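Edelstahlteller

Der Edelstahlteller ist ein flaches, meist rundes Essgeschirr aus nichtrostendem Stahl. Er ist in Haushalten, Kantinen und auf Reisen verbreitet und gehört zu den langlebigsten Geschirrformen überhaupt: Was bei Porzellan in Scherben endet, hinterlässt hier allenfalls eine kleine Delle!

Werkstoff und Form

Üblich sind Chrom-Nickel-Stähle mit 18 Prozent Chromanteil. Das Blech wird rund ausgestanzt, in Form gepresst und am Rand umgebördelt. Der gerollte Rand versteift den Teller und nimmt der Schnittkante die Schärfe. Besonders reizvoll ist die Oberfläche. Je nach Schliff und Lichteinfall entstehen auf dem Tellerboden helle und dunkle Keile, die sich in der Mitte treffen und beim Drehen mitzuwandern scheinen. 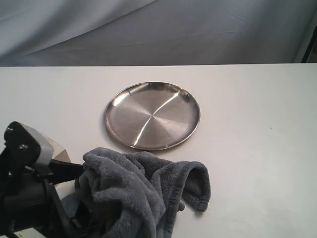

Runder Edelstahlteller mit gerolltem Rand, davor ein graues Fleecetuch

Pflege

Edelstahlteller werden mit warmem Wasser und etwas Spülmittel gereinigt. Kalkflecken verschwinden mit verdünntem Essig, angetrocknete Reste nach kurzem Einweichen. Zum Trocknen und Polieren eignen sich weiche Tücher, etwa aus Mikrofaser oder Fleece. Gewischt wird bei gebürsteten Flächen stets in Schliffrichtung. Scheuerpulver und Stahlwolle hinterlassen Kratzer, die sich nur mühsam auspolieren lassen.

Sammlungen

Eine wunderbar vielfältige Sammlung hat Pentti Mäkelä in Garkby zusammengetragen. Sie umfasst 1312 Stücke, vom Kinderteller bis zur Servierplatte, darunter eine vollständige Serie »Arnis« in 13 Größen. Jeden Februar werden ausgewählte Teller gezeigt, und wer mag, darf sie in die Hand nehmen und selbst polieren.

Siehe auch: Besteck, Emailgeschirr, Thali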